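Plosby Letters: transcriptions and index

A README for the working copy, last tidied in March
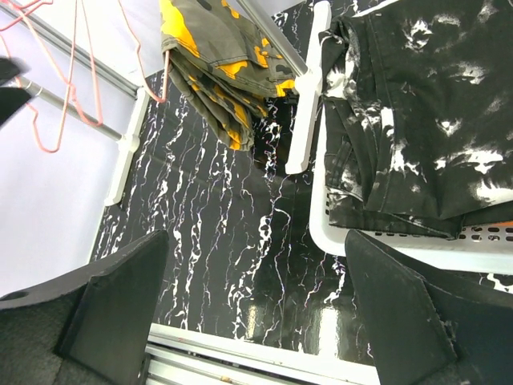
I started transcribing the Plosby letters because I wanted to read them on the train, and the archive's scans are far too big for my phone. They're letters between two sisters, written during and after the First World War, and the handwriting goes from schoolroom neat to truly awful depending on who was holding the pen and how late it was. Following one of the awful pages is a lot like following a single white vein through black marble: it wanders down and sideways, splits into threads as fine as hair, and you're never quite sure which branch you were on. Anyway, a few pages turned into a box, and the box turned into this.

What you get

There are 304 letters in the folder called letters, one plain text file each. The file name is the archive's own shelf number, then a letter of the alphabet if the envelope had more than one thing in it. Postcards are in there too (I went back and forth on that, and Yu-na Yoon talked me into it). Drafts that were never mailed live in a separate folder called unsent, and there are 14 of those. Please don't merge them back in! Two of them are early versions of letters that did go out, and it makes a mess of any word counts.

The index is a single spreadsheet saved as CSV. Columns are shelf number, writer, recipient, place written, date as written, date as worked out, and notes. "Date as written" is exactly what's on the paper, mistakes and all. "Date as worked out" is my best guess, and if I had nothing to go on I left it blank. A blank cell means I don't know. It never means I forgot (well, tell me if you think I forgot).

How I transcribed

I kept the spelling, the capitals and the dashes. The older sister uses a dash for everything, commas included, and once I'd typed a hundred pages of it I got quite fond of it. Line breaks are not kept, but page breaks are, marked with a slash on its own line. Crossed-out words are inside curly braces when I could read them, and a pair of empty braces when I couldn't. A question mark in square brackets goes right after any word I'm unsure of.

Sketches in the margins are noted with the word SKETCH and a few words about what's there. There are some lovely ones: a hospital cot, a very cross goose, the view from a boarding house in Birkska. I haven't copied the drawings themselves, so you'll have to go to the archive for those.

Who did what

First pass on everything was me. Junhao Lei checked 89 of the letters against the originals, mostly the wartime ones, and those have "JL" in the notes column. Pilar Ojeda worked out the nicknames, which was a huge job, and her list is in names.txt. If you're wondering who "Bravo" is, he's the dog. I spent a whole winter thinking he was a suitor.

Nélida Acuña wrote the little script, Nusis, that builds the index from the headers in each file. Run it from the top folder and it'll overwrite the old index without asking, so if you've made changes by hand in the spreadsheet, save a copy first. I've lost an evening's work that way. Twice.

Known problems

The letters from the second winter are out of order in the index. The older sister stopped dating things and the envelopes have been shuffled, so I sorted them by what's mentioned (the broken stove, the new stove, the complaints about the new stove) and I wouldn't bet money on it.

Ximena Salinas pointed out that I read "Aunt" as "Anna" in a bunch of early files. I've fixed the ones she listed, but there are surely more, so if Anna turns up somewhere that makes no sense, try Aunt.

Accents come out as garbage if you open the CSV by double-clicking it in some spreadsheet programs. Import it as UTF-8 and they behave.

Using it

Take the transcriptions and do what you like with them: teaching, maps, a family tree, whatever. I'd love a credit, and the archive does ask that you quote the shelf number. The scans belong to them and aren't included, so write to them if you want pictures in a book.

Corrections are very welcome. Send me the file name, the line as I have it and the line as you read it. I check them in batches, usually late at night with a pot of tea, so give me a few weeks before you nudge.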